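Last updated: April

1/ Okay, choir thread. I joined the Rutherford Chamber Singers as a second alto in the fall and we are now deep in rehearsals for the spring program, so you all have to hear about it.

2/ The big piece is a setting of a psalm from a 1627 partbook, and our edition has no breath marks at all. None! I spent the whole first rehearsal turning purple at the end of page three.

3/ Blažena Koubek is conducting. She sings every part to us before we sing it, including bass, an octave up, with hand motions. I'd follow her off a cliff.

4/ She also moved the altos to the middle, between the tenors and the first sopranos. I hated it for a week. Now I can hear the tenor line under me and I've stopped going flat in bar 52 (mostly).

5/ There are 16 of us, so if you drop out to cough, people know. I have become a person who carries lozenges in every coat.

6/ Someone asked how I'm learning the Czech song. Slowly! I say the words while I do dishes, no tune, just rhythm. Then I add the tune on "noo." Then I put them together and it all falls apart and I start over.

7/ The ř is beating me. Blažena says to roll it and buzz it at the same time. My dog leaves the room. 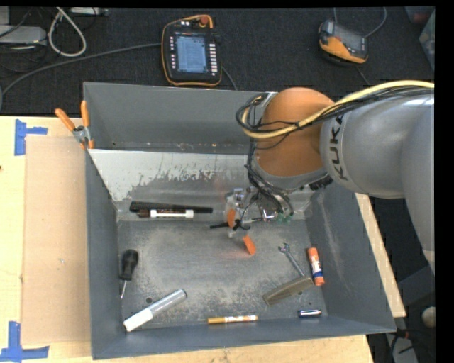

8/ My real problem is still the low entry in the second verse, where the altos come in alone on a G after four bars of nothing. I keep grabbing at it from above and landing sharp. Blažena wants us to reach down for it slow and easy, like that KUKA arm with its orange fingertips down in the big gray bin, and have the note ready in our heads before we open our mouths. I tried it at home last night and got it three times out of five, which for me is huge.

9/ Also, pencils. Bring two. I lent mine to a soprano and had to mark a whole page of dynamics with eyeliner.

10/ Concert is at 7:30, doors at 7, and we're doing the psalm right before the break. Come say hi after, I'll be the one hunting for water. Now back to that G.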